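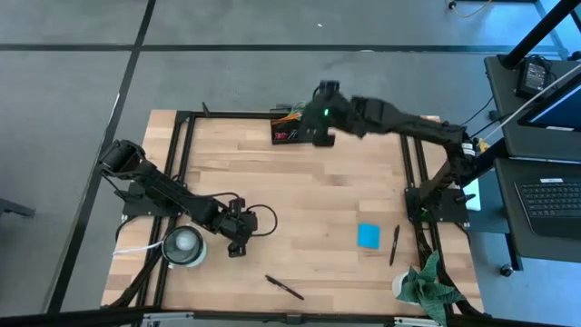 14 shares · 6 comments

I've been promising a bench post for ages, so grab a cuppa. When we got the pair of arms going at Stonach I figured my workshop habits would carry straight over. I'd kept a tidy bench for years! But a bench I share with two arms needs looking after in its own way, and most of what I've picked up since has been small, cheap and a bit boring. Some of it has crept home to my own garage too.

Start with the pens. I used to drop a pen wherever my hand happened to be when the phone rang, and it was fine, I'm the one who had to find it again. Now a pen on the wood is part of the job, so anything that's meant to be handled stays out and everything else lives in my apron pocket. I keep my own pens a completely different colour from the work ones (mine are a horrible orange) and I haven't mixed them up since.

Same with sponges. A flat square sponge is a lovely thing to practise on because it forgives a hard squeeze. Buy a stack of the same ones and don't go swapping brands halfway through a week. Wring them out and dry them on a rack before they go anywhere near electronics. If you've got a small box with wires poking out the top, as we have, give the wires a gentle tug at the start of the shift to check they're seated, and never pick the thing up by the wires. I know it's tempting, they look like a handle.

Cables. Oh, cables. Anything loopy near a wrist joint wants slack, but only enough slack. Run the arm by hand through its longest reach with the power off, leave the cable a little loose at the far end, then tie it. I like hook-and-loop ties over zip ties, they come off without snips and you'll be redoing them sooner than you think. A lead that runs off the side of the table should be anchored underneath before it heads anywhere else. I learned this from a kettle, years ago, in a different job entirely.

Tape on the carpet is the best value of anything we've done. Two lines of dark tape and people just walk differently. Lift it every couple of months and clean the fluff off before you lay fresh, or the edges curl and catch the chair wheels. Citrus cleaner on a rag gets the gunk up, but try a hidden corner first — it took the colour out of a mat at my place.

For the wooden top I do a light sand with 200 grit when it starts feeling rough, then food-safe oil, rubbed in thin at knock-off so it has the night to soak. Go easy. The first time I put on way too much and everything slid about on it like butter on a hot pan. Wipe it again in the morning before you power up.

Keep a plant. I mean it! Ours has big patterned leaves and it's the first thing I look at of a morning. A white pot shows the dirt, so give it a wipe when you do the bench, and water it over at the sink, never in place.

Now the bit people ask me about, which is whether the job's changed. It has. My wrists are better, for one. At Woltbridge I did 500 pick-and-place moves before lunch and went home with a frozen bag of peas on each arm. These days I'm setting out, watching, resetting, writing it up. I'm on my feet less and my eyes get more tired, so I've moved my breaks to 10 and 3 and I go outside for them. I do miss the chatter you get with hand work, you can't really yarn when you're watching something move. We've started doing the reset in pairs to get a bit of that back, and it's my favourite part of the day.

If your boss is bringing arms in, ask early who gets trained on them and whether it's in paid hours. We asked late and had to push for it.

Next time, labels, and why I've gone off the shiny ones.

6 comments · Share this post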